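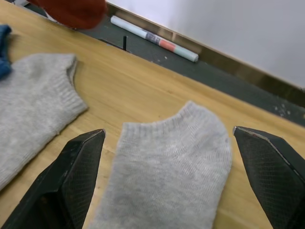 Ranau Docs > Data Collection > Guides > Recording a Laundry Task

Recording a sock-folding set without losing your mind

By the end of this guide you'll have 159 usable demonstrations of a robot arm dealing with socks. You will also have opinions about socks. There's no setting to turn that off.

It assumes your arm is calibrated, your wrist camera streams, and Kavbridge is installed on the recording machine. If Kavbridge won't start, go do the setup guide first. We'll be here, matching pairs.

1. Write down the task in one sentence

Ours was "pick up the gray sock and lay it on its partner, cuffs together." Tape that sentence somewhere you can see it while you drive the arm. Around the second hour you will be tempted to improve the task by adding a fold. Resist. A policy trained on two different ideas of done will combine them into a third idea that belongs to no one.

2. Set the table

Put out both socks of the pair and one or two other pieces of clothing in other colors. We started with a bare table and a single pair, got a beautiful success rate, and then watched the arm go to pieces the first time somebody left a T-shirt nearby. A bit of mess at the edges is fine. Your users have mess.

Move the socks between episodes. Really move them. People think they're placing things at random and then put the sock in the same spot facing the same way every time. We made a stack of index cards with a position and an angle on each, and drew one before every episode. Low tech, works great, survives coffee.

Vary the following:
- which way the cuff points
- how far apart the two socks are
- whether one is partly out of the wrist camera's view at the start
- the lighting, if you have a lamp you can drag around

Leave the camera mount alone. If you bump it, stop, recalibrate, and start a new session folder.

3. Check the starting pose

Open the gripper wider than the sock and bring it in low, with a fingertip on either side and neither one touching. In the wrist view you want the cuff between the fingers with some tabletop showing around it. If all you can see is knit, back up. The model has to learn the approach as well as the squeeze, and it can't learn an approach you skipped.

4. Record

Press R to start and R again to stop. Each episode gets cut off at 300 frames. If you're regularly hitting that limit, you're hesitating, and the robot will learn to hesitate with real conviction.

Grab knit fabric by the ribbed part when you can. The fuzzy part bunches up, and you'll lift a tent. Close slowly. If you miss, open up, go back, and try again in the same episode. Do that on purpose in some of the later ones too. Recovery is the most useful thing you can show it, and it's the only part of this job where being clumsy pays.

Take a break every 5 episodes for the first session. Teleop hands get lazy, and lazy shows up in the gripper trace as a long, sad wobble.

5. Label and throw out

Go through everything the same day. Mark each episode success, recovered, or bad. Bad means you dropped the sock off the table, reached into view with your own hand, or sneezed. Don't keep bad ones to pad the total. Our first Jekcombe batch was padded, and the arm learned to stop halfway and wait for help.

6. Train something early

Don't wait for the full set. At 100 episodes, run a quick training job with the Hattar config and try it on the real table. It will be bad, but you want to see how it's bad. Ours ignored any sock with the cuff facing away from the arm, so most of the remaining 59 were cuff-away. Much cheaper than finding out in November.

Common problems

The gripper closes on air: check the depth of your starting poses. They're probably all the same.

It picks the wrong fabric: add more episodes with other clothing close to the sock.

It does nothing: is it plugged in? We ask because of us.

Next: Recording a Towel Task

Last updated Oct 22, 2025 | Contact the docs team | © 2025 Ranau | Back to top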